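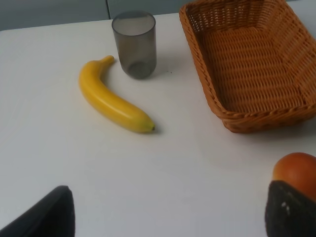

La mesa blanca con el vaso, el plátano y la cesta de mimbre

Foro > Casa y orden > Mesas, encimeras y superficies

Tema: mesa blanca mate, qué dejo encima??

nhi_doan
Hola a todos. Mesa nueva, blanca, lisa, mate. Quiero dejar pocas cosas fijas y no me decido. De momento: vaso gris ahumado de plástico, plátano (el que se usa para jugar a las tiendas, no se come) y la cesta marrón anaranjada. Me gusta el color pero no sé si la cesta es demasiado para una mesa así. Opiniones? La pared no se toca, se queda gris azulada.

locthan70
La cesta se queda. Sin ella la mesa parece de consulta médica. Lo que sobra es el vaso.

Eleri P.
Al revés. El vaso pega con el gris del fondo, la cesta no pega con nada. Y el mimbre en blanco mate raya. Tuve una igual de trenzada, 18 meses encima de una mesa lacada y me dejó marcas por todo el borde. Fieltro debajo o fuera.

nhi_doan
Uf lo de las rayas no lo había pensado. Fieltro adhesivo o de los que se cosen?

Eleri P.
Cosido. El adhesivo en mimbre no agarra, se despega a la semana y encima deja pegamento

sang_d
A mi el adhesivo me aguanta desde julio. Depende de la cesta — si la base es plana y apretada como esa, agarra bien. No exageremos

Eleri P.
Suerte que tienes. Yo he tirado dos paquetes.

Liên V.
Pregunta tonta, la cesta es para fruta o para dejar llaves y demás? Porque tiene poca altura. En una así de baja y abierta, las naranjas se te van rodando en cuanto la mueves. Para pan perfecta.

nhi_doan
La idea era fruta de mentira para la niña y por la noche todo dentro. Pan también podría ser, en casa comemos en la otra mesa.

locthan70
Entonces más a favor todavía. Todo a la cesta y la mesa libre en un minuto.

Liên V.
Si es para jugar, quita el borde de la ecuación y ponla más al centro. Los crios tiran de la cesta y va al suelo. La mía la tiró tantas veces que se le soltó el trenzado de una esquina.

sang_d
Por cierto de dónde es la cesta? Busco una de 40 de largo y en Domell solo las tienen forradas de tela

nhi_doan
De un puesto en Golmont, no tiene marca. La medida no la sé, mañana la mido. Tenían más grandes, hasta 70 creo recordar, pero esas eran para leña.

Eleri P.
Forrada de tela tampoco es mala idea, eh. No raya y se lava.

locthan70
Forrada pierde toda la gracia

Eleri P.
Gracia tiene una mesa sin rayas. Lo dicho.

sang_d
jaja haya paz. Nhi, otra opción, bandeja fina debajo de todo. Cesta y vaso encima y la limpias de una vez. Para la mancha del mimbre lo mismo, porque si se moja suelta color. A mi hermana le pasó con un mantel claro y no salió ni con bicarbonato.

Liên V.
Lo del color es verdad, sobre todo las teñidas. Trapo blanco húmedo por debajo, si sale marrón ya sabes. Lo del bicarbonato en mate ni se os ocurra, deja cerco brillante.

nhi_doan
Vale, apuntado: prueba del trapo, fieltro cosido, cesta más al centro. El vaso se queda, lo siento Lộc — lo usa ella para hacer de tendera y si lo guardo hay drama. Bandeja lo pienso, otra cosa más que limpiar.

locthan70
Pues vaso dentro de la cesta y todos contentos

Liên V.
Cuenta lo del trapo cuando lo hagas, que tengo una del mismo tono esperando en el armario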